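Tips for Buying Hand-Held Grippers and the Other Things You Will Need
by Ha-neul Hong
Workshop Tips, December 27, 2020

When we started to plan our room for recording with hand-held grippers, I made a budget with one line: grippers. It was a poor budget. I write down what I learned, so that a small group with little money can do better.

Count in pairs. One person works with two grippers, one in each hand. If you want three people recording at the same time, you need six, and I would add one more pair as spare. At Skolter they repair quickly, but the parcel to us was 29 days on the road, and all that time two hands had no work.

Hold it before you pay. Ask the seller for a loan of one afternoon. Kyu-ri Han has small hands and could not close the first model fully after an hour. Also try it while you bend down to the floor, because a weight that feels fine at the table feels different down there.

Ask the price of the small parts. The black fingers at the front are wearing parts, and so are the marker cubes if you drop them on a hard floor. Promarier sells fingers only in full sets. Palumbo sells them one by one, which costs more for each but was cheaper for us in the first year.

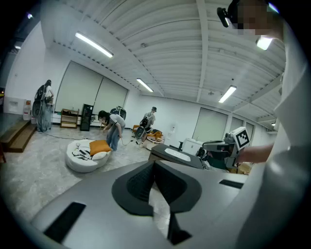
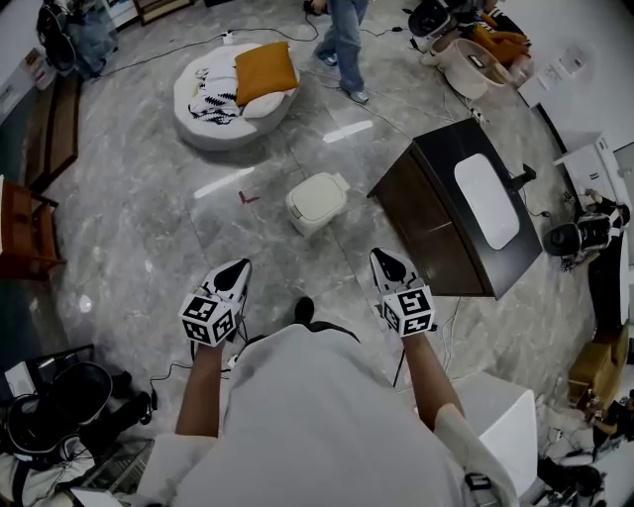
Recording with the hand-held grippers, with the marker cubes on top.

Leave money for cables. I planned 64 dollars for cables and spent 315. Buy them one meter longer than you measured, and let the extra length lie along the wall. Put colored tape on both ends of every cable. Flat floor covers are good where people walk often, but do not buy them for the whole room before you know where people walk. We did, and half are still in the box.

Backpacks should fit the smallest person. Most carrying frames we tried were made for wide shoulders. Look for a chest strap and a hip strap, both adjustable. Yi-an Woo sewed a piece of old yoga mat under the straps of ours, and this cost nothing.

Furniture can be second-hand. Cushions, stools, small shelves and a low table are enough to make a room where there is something to do: fold, carry, put away. Choose things with washable covers. Measure the door first. Our best find, a cupboard from the Clollosberg market, stayed one night in the corridor.

Check the light before you buy lamps. Stand in each corner and see if the floor shines. A shiny floor gives back every ceiling lamp, and a cheap matte rug can help more than a new lamp. Blinds are a good purchase too if you have big windows and want the same light in the morning and in the afternoon.

Keep a reserve. I now put 1,000 dollars apart and do not touch it before August. Last time it went for two batteries, a charger and a second hard disk, none of which was on my list.

Write the serial numbers in a notebook on the day the box is opened, and tape the receipt on the same page. For the warranty Palumbo wanted both.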